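Home | Issues | Open Papers | Authors | Search | Log in

4. Findings: what people mean by a made bed

4.1 The word and the thing

We had assumed, with the confidence of people who had already booked the transcription, that everyone in the study would agree on what a made bed was. The first week of diaries removed this assumption. Of the 80 households that kept a diary for us in Skinton and Zonitz, every one used the word "made" at least once, and very few used it in the same way twice running. One diarist wrote "made bed (sort of)" on so many mornings that Mujić, who did the coding, asked whether "sort of" might have a category to itself. It now does.

The dictionary sense is no great help. A made bed is one that has been put in order, and order turns out to be a local matter. In Zonitz a bed with the duvet thrown back to air was recorded as made by those who had been brought up to air it, and as unmade by anyone who had married into the family. In Skinton the question was settled by the pillows. If the pillows were on the bed and more or less at the correct end, the bed was made, and the duvet could do as it liked.

We therefore sorted the diary entries by what the diarist had done and left the word alone. The sorting was slow. It was also the cause of the only serious quarrel in the project, over whether closing the bedroom door counts as an act of tidying. (Grigaitė holds that it does. The remaining authors hold that it is an act of tidying the landing.)

4.2 Who makes it

The older studies of housework treat bed-making as a chore that belongs to one person, usually the one being interviewed. Our diaries agree with this to begin with. In most shared beds the job fell to whoever got up last, which gave both parties a reason to get up first, and several diarists described mornings of some cunning. One woman in Skinton had been setting her alarm six minutes before her husband's for the whole of their marriage. He believed she liked the quiet.

Where the last one up refused the job, it passed to nobody, and the bed stayed as it was until bedtime. At that point it was often made and got into at once. We asked about this in the interviews and were given answers of great dignity. "You can't get into a bed that isn't made," said one man in Zonitz, who had told us a moment earlier that he saw no point in making one.

People living alone were more regular than we had expected and less willing to talk about it. Two asked us to leave the matter out altogether. It seems that making a bed no one else will see is felt to be slightly private, like talking to the kettle.

4.3 The visitor effect

All diarists were told that a member of the team would call once, at an agreed time, in June. They were also told, in writing, that we had no interest in the state of the house. This was untrue, and they knew it. In the diaries, the day of the visit stands out from a good distance. Words such as "straighten", "plump" and "iron" appear there and nowhere else. One diarist bought a bedspread. Another hid one.

Murakami, who made most of the calls, was shown into bedrooms with a carefulness she compared to being shown a new baby. She was also shown airing cupboards, a loft, and on one occasion a neighbour's bedroom, the diarist having decided that it would be more useful to us. We have kept the neighbour in the notes but not in the sample.

The visit tells us little about how beds are kept and a good deal about how people think they ought to be. Asked what they had done before we came, most diarists named the duvet first, the pillows second and the floor last. Asked what they would have done for their mother, they put the floor first.

4.4 Pillows, cushions and the matter of the extra one

No part of the interviews ran on as long as the part about pillows. We had set aside five minutes for it. Ramanauskas, who is a patient listener, once came back after two hours with both sides of the sheet full and a jar of plums.

The difficulty lies in the extra item, meaning any pillow or cushion on the bed that nobody sleeps on. Those who own such an item defend it warmly and can't say what it is for. Those who share a bed with its owner can say exactly what it is for, and do. It is moved to a chair or the floor at night and brought back in the morning, and in a fair number of homes this daily trip is the whole of what is meant by making the bed. The duvet may be in heaps. If the cushion has been stood up again, the day has begun.

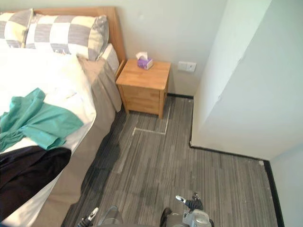
Figure 6. Checkered pillows with an upright plain gray cushion beside them, at the headboard end of a bed; the white duvet is creased near the pillows.

Diarists were very alert to how an extra item was placed. Flat was felt to be careless. Upright was correct, and on its point was thought showy in Skinton and quite normal in Zonitz, where it was said to have come in with the hotel trade. The Sepp scale of household order, which we used so that our results could be set beside earlier ones, gives no marks for cushions in any position. We think this is a weakness in the scale. We also think that whoever drew it up lived alone.

A few couples had reached terms. One had agreed on a single cushion, to be chosen by her and carried by him. Another had bought a bed with no room behind it, so that anything thrown off in the night could at least be found. In one home the cushion had been in the car boot since the spring, and each partner privately believed that the other had put it there.

4.5 Limits

The sample is small and willing. We sent out 200 letters and had 80 yeses, and it would be odd if the people who agreed to write down what they did with their sheets were like the people who put the letter in the bin. The diaries are also long on mornings and short on evenings, when diarists were tired and wrote things like "as before".

We had hoped to check the diaries against the Pevum time-use records, but these put bed-making under "other, indoors", along with looking for glasses. We asked whether the two could be separated. We were told that they could not, and that looking for glasses was much the larger.

Comments

Huệ Phùng, October 15, 2024
I enjoyed section 4.2 very much and have now moved my alarm. Could the authors say whether children's beds were counted? In my house those are a separate science.

Plainsheet
My husband read the bit about the cushion out loud to me in what I can only call a tone. It stays on the bed.

M. Grigaitė (author)
Children's beds were left out, after a pilot that we would sooner not discuss. I still say the door counts.

Ottoline_W
Is the diary sheet available anywhere? I teach a methods class and they would be far more honest about beds than they are about reading.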